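Drying out after a burst pipe - can I take the dehumidifier back yet?

Home Repairs > Damp, Leaks and Flooding

ipacheco
2021-02-27
Pipe joint under the kitchen sink let go while we were away. Solid ground floor, 60 mm sand and cement screed over slab, plasterboard on dabs. The hire firm supplied an Okeck dehumidifier and two air movers. Pin meter on the skirting now reads the same as upstairs. Screed looks pale all over. Hire is costing me 200 a week and I would like to send the lot back.
Ivone

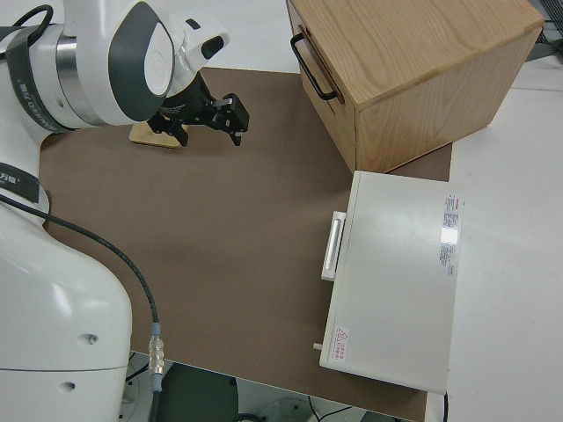
Forgot to add: vinyl is up, plinths are off, base units are still in place. Heating is on low and the windows are shut.

damp_dirceu
Pale means the surface is dry. It says very little about what is 50 mm down. Pin meters are calibrated for timber, so treat any figure off screed as a comparison only. You want a hygrometer box sealed to the floor and left until the reading stops moving.

ultivham_nr
Agree on the box, disagree about keeping the kit running for it. The dehumidifier has to be off and the floor left alone before you test, otherwise you are measuring the effect of the machine. Might as well off-hire it at that point.
Nathalie R.

damp_dirceu
And if the box reads high you pay delivery twice. Switch it off, leave it in the hall, test, then ring them.

ultivham_nr
Depends on the hire terms. Ours had no second delivery charge. 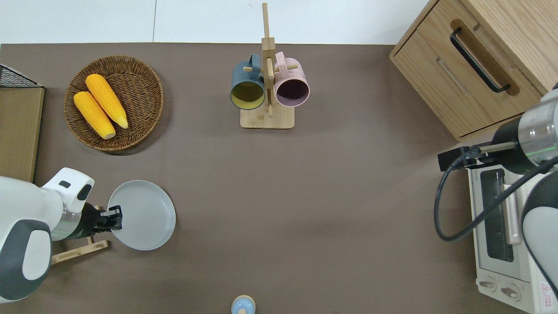 Also check behind the plasterboard. Dabs leave a cavity and water sits at the bottom of it. Two small holes per wall behind the units, just above floor level, and put a probe in.

ipacheco
Holes I can do. The insurer's surveyor only wrote "dry to touch" on his sheet. Does that count for anything?

rosangela_p
Not as a drying certificate. Ask for one in writing with readings, positions and the meter used. We had a claim (ref ending 2263) where the flooring people refused to lay without it, and they were right to.

damp_dirceu
Seconded. Get a reference reading from an unaffected room on the same sheet or the numbers mean nothing.

graciela_i
Can she not just paint on a liquid membrane and lay over it? Purkel do one.

ultivham_nr
Some are rated for residual moisture in screed, some are not. Read the data sheet for the upper limit. You still need the box reading to know which side of it you are on.

ipacheco
Right. Kit off tonight, box on the floor by the back door, second one in the dining room for reference. Will post both readings.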